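Block stacking set, August notes. We're at 785 demonstrations on Grellideck, all teleoperated, all logged with wrist camera and joint states.

121 of those are now flagged. Most have the same fault: the operator pauses before closing the gripper, and the policy learns the pause. Trimming idle steps fixes some of it.
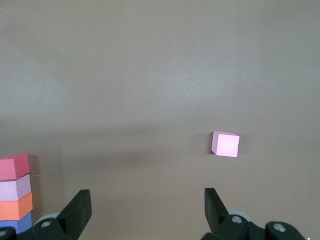
Start positions are the other problem. Left alone, people put the last block where it's easy to reach. Heike Reinholz wrote a script that draws a random position and yaw for each episode. Operators place to that, within 2 cm.

Pale colors stay in. Dropping them made training loss look better and told us nothing about grasping.

Episodes with a failed first grasp and a clean retry are kept under a separate tag. Fasham trains with and without them, 5 seeds each.

Next batch uses the same blocks with the lamp moved. Format unchanged, so old loaders will still work.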